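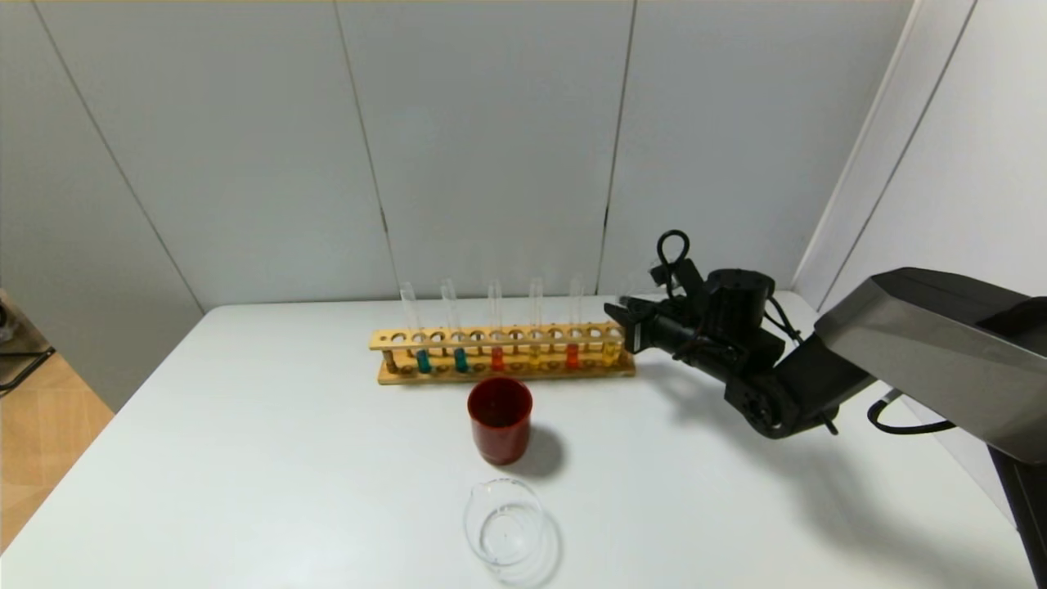

What do I need to start doing color mixing at home?
Less than you'd think! I started with food coloring, tap water and a wooden test tube rack, and I still use that setup most weekends. I like to put just a little liquid in the bottom of each glass tube – teal-blue, orange-red, yellow – and leave a few holes empty in between so I've got somewhere to put the new mixes. A cup and a petri dish out front and you're set.

Wood or plastic rack?
Wood for me. Mine's been knocked about plenty and the dowels are still tight. Just don't let it sit in a puddle.

How full should the tubes be?
A quarter at most. My nephew Pak-hei fills his to the top and then wonders why his sleeves are green.

Does food coloring stain the glass?
Not if you rinse the same day. If you forget (I do), warm soapy water and a skinny bottle brush will sort it out.

Can I swap the tubes for plastic ones?
Sure, and for kids under four I'd skip glass altogether.

Do you sell kits?
No, sorry! But I'm happy to answer questions by email – Mei-kuen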